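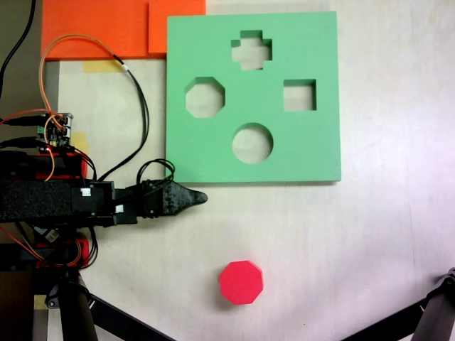
What is a foam shape sorter, and is it any different from a wooden one?

A foam shape sorter is a board with cut-outs and a set of matching blocks, and the idea is the same as it has always been: find the hole that fits and drop the block in. The foam kind is lighter and quieter on a hard table. Whether it teaches a child anything extra is another matter. I have read plenty of packaging that says so and very little that backs it up.

Who writes these answers?

Yichen Hao. I run the toy pages at Ramalho, where we lend out sorters, puzzles and stacking sets. We have 292 toys on the shelves and the sorters come back with more complaints than the rest, mostly about lost blocks.

What age is it for?

The box usually picks a number and prints it large. I would ignore the large number and read the small print, which is where the choking warning lives. After that, watch the child. If the blocks go straight into the mouth, put the set away for a few months. If every block goes home on the first try, the set is already too easy and you can stop calling it educational.

Why do some boards have only four holes?

Because four is enough to be going on with. A cross, an octagon, a square and a circle give you one easy shape and a few that need some turning. Makers like to sell bigger boards as "advanced," but a lot of those pad out the count with near-copies. I would take four good holes over a dozen fussy ones.

Which shape gives the most trouble?

The octagon, in my experience. From a little way off it passes for a circle, and young children will push it at the round hole for a long time before they look anywhere else. The square is simple once it is lined up. The cross looks hard to adults, but it is so unlike the others that most children go to the right hole and then only have to turn it.

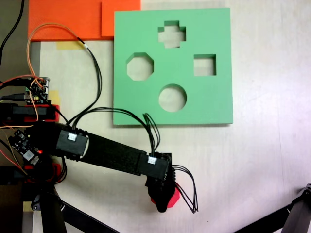
If you want to make the octagon easier, hand over one block at a time and leave the rest in the bag. Keep the board flat and facing the same way until the child has the hang of it, then give it a quarter turn. That small change tells you more than buying a harder set would. Some children have learned where the block goes and never looked at the shape at all.

Does color matter?

Less than the catalogs suggest. When each block is the same color as its hole, children may match the color and skip the shape — fine if you want a color game, not much use otherwise. A red block and a green board leave only the shape to go on. I prefer that. 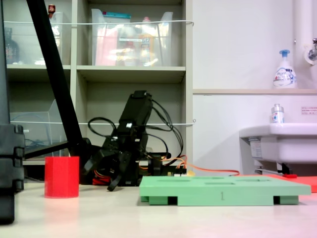
Red block and green board, side view. Note the "1" on the front of the board.

Is the Grirkum set better than the Jetine one?

We have lent out both and I can't say I saw a difference in how long children played with them. The Grirkum blocks fit more snugly. The Jetine bag has a better drawstring. Anyone who tells you one of them builds "spatial confidence" is welcome to show me how they measured it.

How do I clean foam pieces?

Wipe with a damp cloth and a little dish soap, then leave them out overnight. Do not put them in the dishwasher, whatever the forum posts say. We tried the Drodico foam spray in June and went back to dish soap, which did the same job and smelled better.

A block is stuck. What now?

Push it out from the back with your thumb. Don't pry at it with a butter knife, as foam dents and the dents stay. If a block sticks every time, tell us when you bring the set back and we will swap it.

We lost a block. Do we have to pay for the whole set?

No. It is 2 dollars a block, and we would sooner you looked under the couch first. Please don't send in a homemade replacement without asking. A few have been very nice and none of them fit.

How long can we keep a set?

60 days, with one renewal if there isn't a waiting list. Ask for item 667 if you want the four-hole board, and check the bag before you leave the desk.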